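Print | E-mail | 4 comments

Tamara Stanciu maintains the hand-held gripper kits that Voltudo rents to small labs, and her opinion of the Wetari model is measured. "The pads wear first," she says. "We replace them after 532 cycles on abrasive parts. The supplier's interval is longer."

A kit ships with two grippers and 11 spare pads. Swapping a pad takes her 6 minutes, including the check afterward.

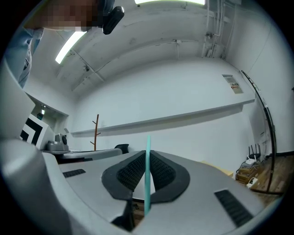
Calibration is the weaker point. Stanciu says the software accepts a bad result without a warning -- she found this in July, after a customer returned a full set of recordings with an offset in them. Voltudo now repeats the routine before each shipment.

Would she buy it again? "For light parts, yes. For anything heavy I would still look at the Orlandini."

Shares: 11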